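Rácz Tabletop Capture Kit
By Kálmán Szűcs, Cosico
2021-11-24

A bench kit for recording pick and place examples. Arm, gripper, two views, the recording software and a basket of everyday stuff to train on. You supply the table. White or pale grey works best, plain wall behind if you've got one.

Built in Clernton, in use at our Skornwood bench since June. One operator can run it. Two is quicker, one driving and one resetting.

What's in the crate:
- arm with two-finger gripper, textured pads
- fixed camera and stand, wrist camera already mounted
- hand controller and 28 spare pads
- perforated plastic basket
- licence for the recorder, one bench

Bottles, cans etc not included. Buy them locally, your policy needs to see the packaging you've got. 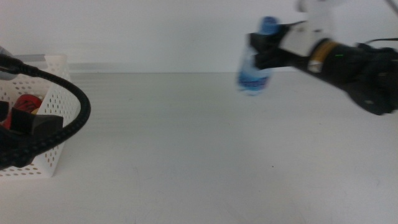 Recording an episode

Press start, drive the arm, press stop. Joint positions, gripper opening and both views are saved against the same clock. Default rate is 20 frames a second. Bad take? Hit discard before the next start and it's gone, no cleaning up afterwards.

Keep the grasp natural. Up near the cap is fine on small water bottles, lower down is fine too, mix it up. If every example grabs the same spot the model will only ever learn that spot. Same goes for where things stand on the table. Left, right, near the wall, a bit crooked.

Fixed view covers the whole work area, so basket and target both stay in view even when the arm's parked clear.

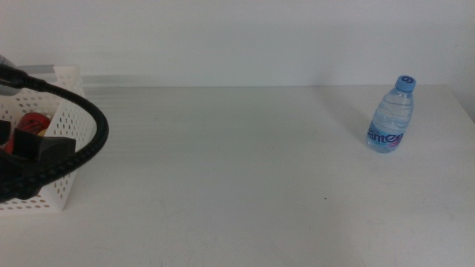
Resets are where the time goes. We log 117 episodes in a good session with one operator, more with two. Label each one as you go (task, object, success or fail) from the drop-down. Don't leave it til the end of the day, we tried.

Keep the fails. Seperate folder, same format. Handy later for training a success checker.

Wrist view is the one that does the work on the last few centimetres of the approach. Both fingers show at the bottom of the picture with the gripper open, so the model gets the pads and the target together. Colour settings should be locked before you start. Auto white balance on a white table drifts all over the place and you'll be sorting it out for a week. 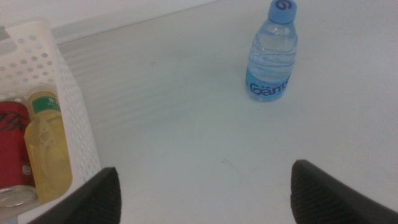 Photo: Kálmán Szűcs / Cosico

Clear bottles are hard. That's why we tell people to include them early, mixed with easier things like a red can or a bottle of tea. Starter set we suggest is 2,000 episodes over several objects, then train, see what it fumbles and record more of that.

Export: one folder per episode, video plus a plain table of positions. Converter scripts are in the download. Disk not included, get a big one.

Lead time depends on arms in stock, ask first. Spare pads and wrist camera mounts ship seperately. Demo at Skornwood by arrangement, bring your own objects if you like.

Contact: Cosico sales desk, Clernton | © 2021 Cosico | Back to top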